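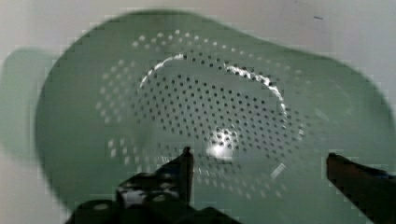
Posted by jingyi_q, Wednesday, 7.40 pm
14 replies, 528 views

We've got two weeks left on our second-year project and our pick success is stuck. The task is clearing kitchen things from a table into a crate, using a small arm and the wrist camera only. Most objects are fine now. The green colander is the one that keeps failing, and the wrist view goes like this on nearly every approach: rim smeared, holes turned into streaks, a big white glare spot near the middle of the bowl. The policy then either closes on nothing or stops short and hovers. We trained on 31 demos of this object, all done by hand with the leader arm. Zhiqiang Yin is our supervisor and he says to collect more. Xinyi thinks the demos are fine and the camera settings are wrong. I'd like other opinions before we spend another weekend in the lab.

3 likes

zeyu_su
What exposure are you running? If it's on auto then the camera is probably picking a long one and you'll get blur any time the wrist moves. Fix the exposure, turn the gain up and put more light on the table.

jingyi_q
Auto. We left everything at default because the documentation for the kit (it's a Jerkau arm) said to.

zeyu_su
Then start there. Don't collect anything else until you've done it.

1 like

benchmouse
I'd be careful with "more light". You already have glare on the plastic, and the table is very pale as well. Another lamp from above will make that spot bigger. Bounce the light off the wall or put some baking paper over the lamp. We did the second one for our club arm and it was good enough, as long as the lamp doesn't get hot.

xinyi.ren
I'm the Xinyi in the first post. I did say settings, and I still think so, but I also want to point out that the sponge and the mug get picked at the same speed with the same camera and they work. So blur can't be the whole answer.

zeyu_su
A mug is small. You can see all of it until the last moment. With the colander the rim goes nearly right across the picture and off the bottom, so the arm has very little to go on for where the far edges are. Add blur to that and I'm not surprised it misses.

hollowshaft
Agree with xinyi that it isn't all blur. Where are you trying to grip it? In your picture the fingers are spread wide at the near side and one tip is over the bowl. Were your demos all done the same way? If some people took the handle and some took the rim, the policy will learn something in between, and in between is no good to anybody.

2 likes

jingyi_q
Mixed. I did mine on the handle. Jiahui did hers on the rim.

hollowshaft
There you go, then.

jiahui_x
Jiahui here. I used the rim because the handle is flat and the fingers kept sliding along it. When I held it by the handle the whole thing tipped as soon as it left the table. The rim was better for me every time. Jingyi's handle ones do lift, but she goes in very slowly, and we can't be that slow in the assessment because each run is timed.

jingyi_q
I don't think mine tip that much. But all right, the speed is a fair point.

zeyu_su
Still fix the camera first. If you redo all the demos with auto exposure on, you'll have better grips and the same bad pictures. Then you'll have to do it a third time.

xinyi.ren
There's a problem with changing the camera settings, though. All 1,002 episodes in our full set were recorded on auto. If the pictures look different at test time, won't the other objects get worse?

zeyu_su
They might. Did you use any brightness or colour changes in training?

xinyi.ren
A bit of brightness. No blur.

benchmouse
Try it and see. Fix the exposure so the picture comes out at a similar brightness to the old ones and run each object a few times before you retrain anything. It's one evening's work. If the mug still gets picked you can keep the old data and only redo the colander.

4 likes

hollowshaft
I'd also slow down the last part of the approach only. Full speed until the arm is over the object, then a slower descent. You need to do it that way in the demos too, there's no point adding it in the code afterwards and hoping.

jiahui_x
I like that. It would cost us a second or so on each run and we have that to spare if we don't have to retry.

zeyu_su
I wouldn't slow anything down until you've tried the exposure. You'll have changed three things at once and you won't know which one did it.

hollowshaft
They've got two weeks, it's not a research paper. Change what needs changing.

zeyu_su
They have to write a report on it, so it does matter which one did it.

jingyi_q
We do have to write a report, yes. OK, plan is: fixed exposure tomorrow with baking paper on the lamp, test on everything with the old model. Then new colander demos, rim only, Jiahui and me both doing it the same way. Slower descent only if those still miss. I'll tell Dr Yin we are collecting more, so he'll be happy as well.

5 likes

xinyi.ren
Can you write the exposure number on the whiteboard when you've picked it? Last time someone changed the white balance and we lost a day.

jingyi_q
Will do. I'll put it in the shared folder too.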